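4.2 Consultation and consent at the Jilden lease

Of the 1,003 households listed on the district roll, 212 returned our survey, and 30 of those agreed to a longer interview. Most lived downstream of the Jilden lease, along the Radska road. Respondents were asked when they first heard of the mine's expansion and from whom. The usual answer was a neighbour, well after the access track had been cleared. 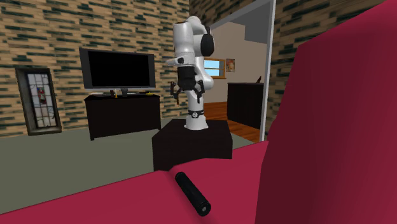 The company's consultation record lists 2 public meetings, both held in Visanow, a half-day trip by bus from the upper farms. Minutes were kept in the official language only. Several farmers told us they had signed an attendance sheet and later saw it cited as evidence of support. We could not obtain the original sheets – the regional office declined our request in April – so these accounts rest on interviews alone.

Opposition hardened once charges were laid against people who had blocked the track. Interviewees spoke of fines, lost work and a reluctance to be seen at meetings. Figure 3 accompanies this section. Esfahani, the settlement nearest the tailings site, had the lowest rate of return, and we treat its results with caution.

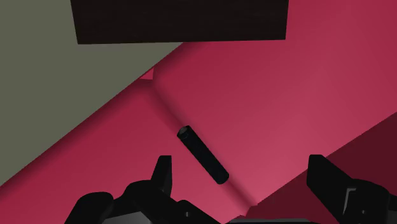
Figure 3.

Liam Costello, commenting on an earlier draft, objected that a low return need not signal fear, and that harvest labour would account for much of it. Andor Pálfi disagreed and pointed to the refusals recorded at the door, where harvest was seldom mentioned. We have kept both readings open. The return rates by settlement are discussed again in section 5, alongside the court records.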